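Durnura Cell FAQ – Task Board Station

Last updated September 11, 2023. Maintained by Heikki Lindqvist, Givdale lab. Check this page before you write to me, most of it is in here.

Who is this for?
Anybody with a slot on the Durnura cell. If you're on the Fluvthorpe cell most of it still applies but the gripper is a different one, so skip the finger stuff.

What do I do first when I get to the cell?
Air on, controller on, wait for the boot to finish. Then home the arm. Home it even if the last person says they left it homed.

What state should the board be in before a run?
Both sliders all the way left. Display blank, LED unlit. Patch cables seated by hand, push until they stop. Fingers closed before you load your program – the Didenko script assumes closed and will not check for you.

Do I have to start from the same cable layout every time?
Yes, unless your task is the cables. Red loop goes upper red to lower red, black loop upper black to lower black. Compare with the wrist view before you press go.

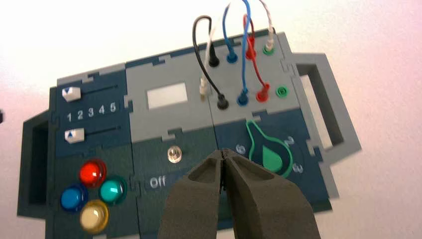
Wrist camera view, fingers closed, sliders left. Lower green socket is open.

My wrist view looks tilted compared to the saved one. Is that a problem?
A little tilt is fine, the locate step handles it. If locate fails 3 times in a row stop and square the board up by hand. Dont just keep hitting retry.

Fault 86 on the pendant?
Gripper didn't report closed. Usually dirt on the fingertips or a loose connector at the wrist. Wipe, reseat, clear the fault, jog open and closed once. Still there, tag the cell out and email me.

Fault 16?
Door switch. Close the door. Properly.

How do I clean the fingers?
Dry lint-free cloth. No solvent, it ruins the grip surface. Get into the pockets on the inner faces too, crud collects there and then the plugs slip.

When do fingers get swapped?
When the tips don't meet evenly, or at the December service, whichever comes first. The last set came off at 3554 cycles, which was early – somebody had been driving them into the sockets. Re-teach the closed position after any swap, it takes five minutes.

Can I move the knob or the sliders by hand between runs?
Sure, with the arm stopped and the door open. Put them back after. Pick the board up by the handles, not by teh cables.

A button press registers twice. Board or robot?
Try it with your own finger first. Single press by hand means your approach is too slow or bouncing, so fix the program. Double by hand means the board, log it.

Where do I log things?
Durnura sheet in the shared folder. Fault number, what you did, initials.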